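Search articles Enter keyword Go

The open basket and what it is good for

By Fanni Gulyás
2023-12-14
Reading time: 3 min

A perforated plastic basket is a box with most of the wall taken out. The holes save material, let air through and leave enough stiffness in the ribs to carry a moderate load. What they do not do is cushion anything. Put a teapot in one and the pot sits on hard plastic, touching whatever was put in beside it.

I spent part of November looking at how people store tea things, mainly because my own shelf had failed. It was a 600 mm melamine shelf on two brackets, and the load on it had grown well past what the screws were meant for. The replacement was a set of 3 baskets from Amudeck, each standing on the bench where I could reach into it.

Szabolcs Szénási, who designs storage parts for Triline, judges a basket by its front wall. A straight rim is stiffer. A scooped rim gives up some stiffness at the centre and gets access in return, so a pot can be lifted out by its handle without first being raised over a full-height wall. The scoop should be wide and shallow. A deep, narrow one concentrates stress at the corners, and that is where his test pieces cracked.

The second measure is wall height against pot height. A wall lower than the handle will stop a pot sliding out but will not stop it tipping. Tiago Cardoso runs a tea counter and keeps his glassware in baskets between sittings. He loads them in a fixed order: clay first, against a side wall, then glass, with the handle turned inward. Lids stay on if they fit well and come off if they rattle. Carafes stay out on the bench, as the neck puts the centre of mass too high for his liking.

Mixed loads are the usual trouble. In a house with children a basket will collect blocks, pencils and the odd sock, and a small hard block under a glass base is a point load. Cardoso's rule is to empty the floor of the basket before any glass goes in. Mine is less strict – the blocks can stay if there is a folded tea towel between them and the pot. A cotton towel of 700 by 500 mm folds into a pad thick enough for the job.

Cleaning is simple. Warm water, a soft brush for the holes, and no abrasive powder, which dulls the colour. Haruto Hirose, who repairs teapots, asks that baskets be fully dried before unglazed clay goes back in. Water caught in the base ribs will be taken up by the foot of the pot and leave a ring.

Labels are a matter of taste. I would put one low on the front, below the scoop, where a hand reaching in will not rub it off.

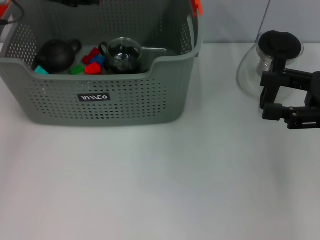
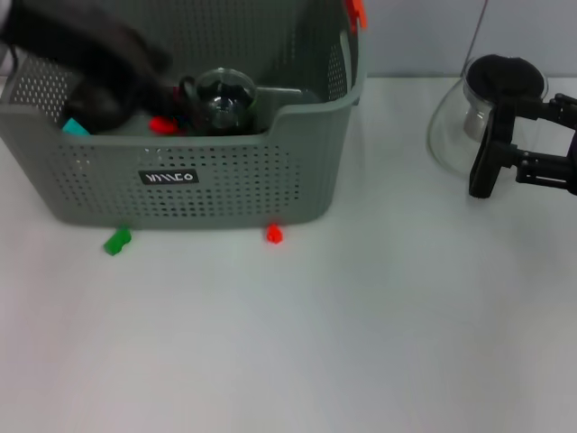 Glass teapot and small blocks in a grey basket with a scooped front. The first picture also has the black teapot; in the second, a lidded carafe stands on the table to the right.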